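4. Putting up the side panels

1. Lay panels face down on a blanket. Peel film off the back only.
2. Slide left panel into its post, then back, then right. Dont force it.
3. Screws finger tight for now — 6 per panel. Use the 300 mm driver from the Honex kit.
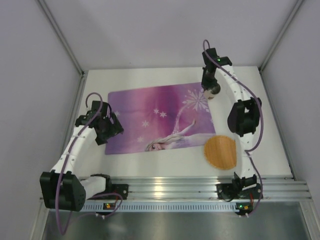
Fig. 6. Panels and rear corner posts, white top.

4. Check square, then tighten. Bottom screws first.

Note: Drunum panels 700 mm and wider need the extra clip, bag C.

CAUTION: No solvent cleaners. Damp cloth, mild soap, thats it.

Missing parts — see section 6.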